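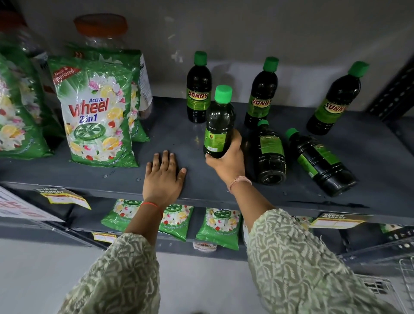 Gear forum > Kit care > Packs, pouches and belts

Washing a padded belt and pouches without wrecking the coating?

Posted by mudlark_tom, 4/12/25

Quick one hopefully. Got a Nevum padded belt, second hand, plus three mag pouches and a dump pouch, all nylon, same colour (well, near enough). Been used for airsoft mostly in woodland and it's caked. Smells like a dog bed. The belt has a mesh inner that sits against the hip and a big strip of loop on the outside for the pouches.

Seller said just chuck it in at 40. Mate at the club says never ever put it in a machine or the waterproofing on the back of the fabric comes off in flakes. Which is it? And does normal washing powder matter – I've read it makes you glow under night vision, which sounds like rubbish but a few of our lot do run NV on the evening games at Ullanholm so I'd rather not be a lighthouse.

Next game is soon so I haven't got weeks to let it dry. Ta

Filed under: nylon, cleaning, belts, night games

bracken_6

Don't machine wash it. Did mine in May, an older Kvam belt, and the foam came out folded over on itself and never went flat again. Also the coating went sticky inside. Could have been age but the wash didnt help.

What I do now:

Let the mud dry completely first. Then stiff brush, outdoors. Gets most of it off and you may find you don't need to wash the pouches at all.

Close all the hook and loop before it goes near water. If you leave the hook side open it grabs the mesh and pulls it to bits. Cover the long loop strip with a spare bit of hook if you've got one. Pick the grass out with an old toothbrush or a dog comb.

Bath or a big tub, lukewarm, small squirt of plain soap. Push the belt down and let it up again, don't twist it. Change the water when it looks like gravy. Mine took 6 changes, yours sounds worse. Then leave it 10 minutes in clean water and do one last rinse, as soap left in the foam is what makes it stink again.

Take any stiffener out first if there's a slot for it. Some of the plastic ones are fine wet but they stop the middle drying.

Drying – hang it over a door or two hangers, out of direct sun, fan on it if you're in a rush. Not the radiator. Not the tumble dryer. Belt takes a couple of days, pouches overnight. Hang the pouches upside down with the flaps open or the water just sits in the bottom.

On the glow thing, it's half true. Lots of ordinary detergents have optical brighteners in them, which react to UV light. You'll see it with a UV torch. Whether it matters through NV tubes at game distances, people argue about it endlessly. Easy to dodge though, buy one that says no brighteners on the pack and skip fabric softener altogether, softener is bad for the mesh anyway.

oldpouchcollector

machine is fine mate. pillowcase, cold, no spin. done it loads

mudlark_tom

Brushed it last night, you weren't kidding, half a field came out. Belt's in the tub now. The stiffener was stuck in with what I think was tape, came away ok. There's a label inside that says 648 and nothing else, no care symbols. Anyone know if that's a size or a batch?

plusa_convert

No idea on the label sorry. Agree with bracken mostly. Only thing I'd add is check the coating before you wash – turn a pouch inside out and rub it with your thumb. If it's already powdery or tacky it's going whatever you do, and hand washing just makes it go a bit slower. If it's smooth and shiny you're all right.

If water stops beading on the outside afterwards you can use a spray-on reproofer once it's fully dry. Keep it off the hook and loop. I use a Plusa belt which is laminate not coated nylon, and that just gets hosed down. Different animal so don't copy me on that one.

And don't bother reproofing the belt itself, mesh needs to breathe and it's going to get sweaty regardless. Mine says 1,000D on the tag, which is about how tough the yarn is, doesn't mean it's waterproof. Caught me out when I was new.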